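Lasgate woven upholstery fabric, light grey
Sold by the metre or as made-up cushion covers

Lasgate is a flat-woven furnishing fabric for sofa cushions, daybeds and upholstered benches. The yarns are pale grey and off-white, which gives a fine speckle at close range and an even light grey from across a room.

Usable width: 132 cm
Weight: 314 g per square metre
Shrinkage: up to 2 per cent at 30 degrees
Supplied by: Trarnivon

The weave has no nap, so panels may be cut in either direction. Seat covers should be lined. Dark knitwear should be washed separately before its first wear, as loose dye will mark any pale cloth.
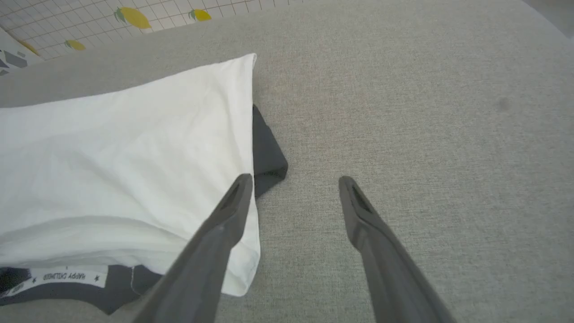
Skarphéðinn Skov writes that his covers took a grey mark near the piping in December and that cold water with a little washing-up liquid lifted most of it. He would like the cleaning notes to warn against rubbing.

The notes now read: blot, do not rub. Work from the outside of the mark inwards and leave to dry flat. Do not bleach or tumble dry. Iron on the reverse at a medium setting.

Cut lengths cannot be returned. Ask for a swatch before ordering – batches vary slightly in shade.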